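408번 테이프

내가 플러스톨름(Plustholm) 지하 전산실로 발령받았을 때 다들 축하한다고 했다. 조용하고, 시원하고, 전화도 안 온다고. 조용하다는 말은 거짓말이었다. 거기 디스크 선반이 내는 소리를 들어 봐야 한다. 냉장고 여러 대가 한꺼번에 한숨을 쉬는 것 같은데, 하루만 지나면 또 그 소리가 없으면 잠이 안 온다. 아니, 근무 중에 잤다는 얘기는 아니고.

내 일은 간단했다. 낡은 자튼(Zatton) 테이프 보관함에 든 걸 전부 꺼내서 새 저장장치로 옮기는 것. 4월이 되면 보관함은 고철상이 실어 가기로 되어 있었다. 테이프를 넣고, 읽히고, 목록과 맞는지 보고, 빼고, 다음 걸 넣는다. 그게 끝이다. 면접 때 배운 어려운 단어는 하나도 쓸 일이 없었다.

그런데 이 필럼(Pillum) 드라이브라는 게 성격이 있다. 아침에는 안 읽는다. 점심 먹고 와서 넣으면 읽는다. 뚜껑을 손바닥으로 두 번 두드리면 조금 일찍 읽는다. 설명서에 그런 말은 없는데 기계 옆구리에 누가 유성펜으로 점을 두 개 찍어 놨길래 나도 그냥 거기를 두드렸다. 된다. 왜 되는지는 모르겠고 알고 싶지도 않다. 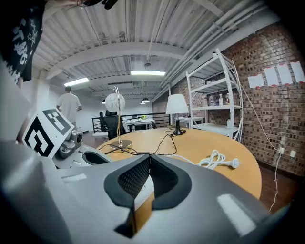
나무 탁자 위의 회색 그리퍼

테이프마다 번호표가 붙어 있었다. 회계, 출하, 인사, 회계, 회계, 회계. 우리 회사가 이렇게 회계를 많이 하는 줄 처음 알았다. 처음 며칠은 파일 이름이라도 들여다봤는데 나중에는 초록 불만 봤다. 초록 불이면 다음, 초록 불이면 다음. 집에 가서 전자레인지 불이 꺼지면 나도 모르게 "다음" 했다.

408번은 맨 아래 칸, 제일 안쪽에 있었다. 목록에는 407까지밖에 없다. 나는 목록을 뒤집어 봤다. 종이를 뒤집는다고 뭐가 나올 리 없지만 사람이 원래 그렇지 않나. 뒷면에는 커피 자국만 있었다.

위층에 전화를 했다. 새 저장장치를 납품한 마브로마티스(Mavromatis) 쪽에서는 목록에 없는 건 계약에도 없으니 버리라고 했고, 우리 팀에서는 목록에 없으면 테이프도 없는 거라고 했다. 손에 들고 있는데요, 했더니 잠깐 조용하다가 알아서 하라고 했다. 회사에서 "알아서"라는 말을 들으면 나는 늘 배가 살살 아프다.

버리려고 했다. 진짜로 폐기 상자 앞까지 갔다. 그런데 번호 밑에 연필로 아주 작게 '천천히 읽을 것'이라고 쓰여 있는 거다. 아니, 이걸 보고 어떻게 버려요.

점심을 먹고 와서 테이프를 넣었다. 안 읽었다. 점 찍힌 데를 두드렸다. 안 읽었다. 저녁이 되도록 주황 불만 깜빡깜빡. 나는 의자를 끌어다 놓고 앉아서 귤을 까먹으며 기다렸다. 퇴근 시간이 지났는데도 왠지 약이 올라서 못 가겠더라. 그러다 드라이브가 한 번 길게 감기는 소리를 내더니, 초록 불.

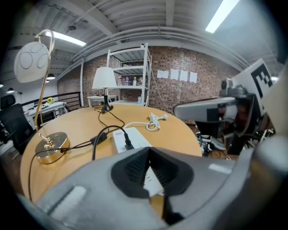 둥근 탁자 위 황동 스탠드와 흰색 멀티탭

파일이 1000개 있었다. 딱 떨어지는 숫자라 오히려 기분이 이상했다. 전부 몇 줄짜리 글이었다. 첫 번째를 열었다.

"오늘부터 야간. 디스크 소리가 크다. 귀마개를 살까 한다."

두 번째.

"귀마개를 샀다. 빼고 있는 게 낫다."

나보다 앞서 이 방에 있던 사람이었다. 이름은 어디에도 없었다. 그 사람은 밤마다 백업이 도는 동안 한 편씩 적어서 테이프 끄트머리에 남는 자리에다 넣어 둔 모양인데, 나중에 한데 모아 이 테이프로 옮긴 것 같았다. 드라이브가 아침에 안 읽는다는 불평이 있었고, 컵라면을 어디에 올려 두면 따뜻하게 불는지가 있었고(배기구 오른쪽 위, 나도 해 봤는데 정말 그렇다), 필럼을 두드리는 법도 있었다. 점을 찍은 게 그 사람이었다!

나는 그날부터 퇴근을 늦게 했다. 위에서는 일이 밀렸나 보다 하고 수당을 올려 줬다. 굳이 고쳐 주지 않았다. 연필 글씨가 시킨 대로 하루에 조금씩만 읽었다. 아껴 먹는 과자 같은 건데, 어떤 날은 못 참고 한 봉지를 다 털어 먹기도 했다. 그 사람은 겨울에 감기를 앓았고, 창문이 없는데도 비 오는 걸 냄새로 맞혔고, 한 번은 디스크 13번이 죽었다며 제법 길게 썼다. 복구가 도는 동안 옆에 앉아서 노래를 불러 줬다고 한다. 무슨 노래인지는 안 써 놨다. 그게 며칠이나 궁금했다.

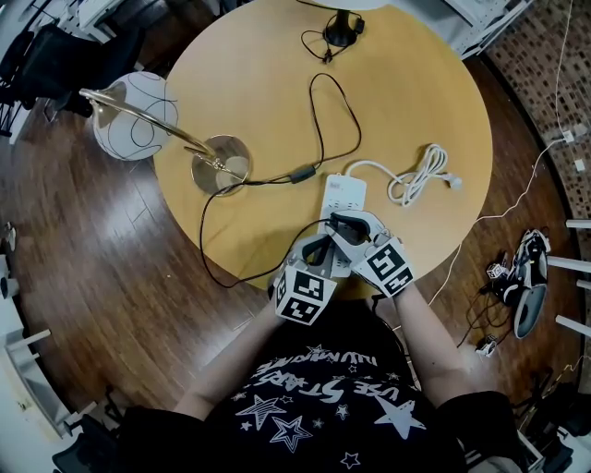
필럼이 멈춘 건 마지막 스무 편쯤을 남겨 놓았을 때다. 초록도 주황도 아니고 아예 캄캄했다. 나는 두드리고, 사정하고, 욕도 조금 하고, 귤껍질까지 치웠다(그게 무슨 상관이라고). 뚜껑을 열 용기는 없어서 바닥에 엎드려 전선부터 따라가 봤다. 하얀 멀티탭이 선반 뒤에 길게 누워 있었고, 검은 플러그 하나가 거기 꽂혀 있기는 한데 비스듬했다. 꾹 눌렀다. 머리 위에서 드라이브가 길게 감기는 소리가 났다. 엎드린 채로 만세를 불렀더니 선반에 팔꿈치를 찧었다.

남은 글은 짧았다. 사람이 떠날 때가 되면 말이 주는가 보다. 새 일자리 얘기가 한 번, 송별회 음식이 짰다는 얘기가 한 번. 열쇠를 반납했는데 하나가 주머니에 남아 있더라는 얘기. 그리고 1000번째 파일을 열었다.

"다음 사람에게. 드라이브는 점심 지나서 쓰세요. 테이프에 자리가 조금 남았습니다."

그게 다였다. 나는 화면을 아래로 더 내려 봤다. 종이 뒤집어 보던 버릇 그대로. 아무것도 없었다.

고철상이 오기 전날 보관함을 닦았다. 어차피 부술 걸 왜 닦느냐고 위층에서 내려온 사람이 물었는데, 먼지가 많다고만 했다. 408번은 새 저장장치에도 옮겨 두었다. 폴더 이름을 뭐로 할지 한참 고민하다가 회계라고 했다. 우리 회사에서 회계 폴더를 하나 더 열어 볼 사람은 없을 테니까.

테이프 원본은 아직 드라이브에 들어 있었다. 남은 자리를 재 봤더니 짧은 글 하나는 넉넉했다. 뭘 쓰나. 귤 얘기를 쓸까, 팔꿈치 얘기를 쓸까. 썼다 지웠다 하는데 옆에서 디스크들이 한숨을 쉬었고, 나는 우선 날짜부터 쳤다.

2025년 3월 30일. 점심 지나서 썼음. 13번 디스크한테 불러 준 노래가 뭐였는지 알려 주시기 바람.

저장을 눌렀다. 주황 불이 들어왔다. 나는 점 두 개 찍힌 데를 두드리고 의자를 당겨 앉았다.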